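Posting schedule for May, and a change to the daily threads

2026-05-01

The daily threads at Plinport and Limstead will run on a reduced timetable this month. The Preninska group keeps its present arrangement, as the members there asked for no change when the question was put to them in the pinned thread.

For those who only read one of the three: the opening post is the same text in each place, with the links and the closing question altered to suit the group. I write it the evening before and queue it for six in the morning. Plinport gets the longer version. Limstead has a limit of 4000 characters per post, which I have hit twice, most recently with the entry on parish boundaries, so anything over that is trimmed and the remainder goes in the first comment.

From this week Plinport drops to three threads a week and Limstead to two. Open threads stay up until the next one replaces them. Previously they closed at midnight, and replies written after that were lost. I had assumed the software kept them as drafts. It does not.
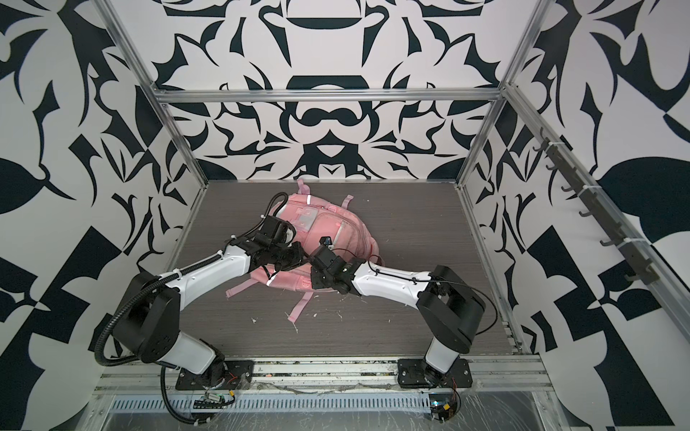

Vol. 4, No. 123

The archive is the other matter. I exported all of the Plinport threads over the winter and ended up with 3638 files, one per thread or per long reply chain. A fair number are duplicates caused by the export tool starting again after a dropped connection. I have been comparing them by date and first line, and then by hand where those two agree but the lengths differ. I can manage up to 300 in an evening if the replies are short. The book threads are slow going, as people quoted whole pages at each other.

Once the duplicates are out, the archive will go up as plain pages with a list by month. There will be no search box to begin with. Names will be kept as they were shown at the time of posting. If you have since changed yours and want the old one removed, send me a message with both before the end of May and I will alter it in the files before they are published.

Private group posts from Preninska are excluded.

A short note on reading, as two people asked. I have gone back to Fröhlich on the keeping of household diaries, in the older translation. The second chapter is the useful one. The notes at the back are numbered separately for each chapter and the running heads do not say which chapter you are in, so a second bookmark helps. I will put up a thread on it at Limstead in the second half of the month and leave it open for longer than usual.

Comments here are held until I have read them, which at present means once a day, after supper.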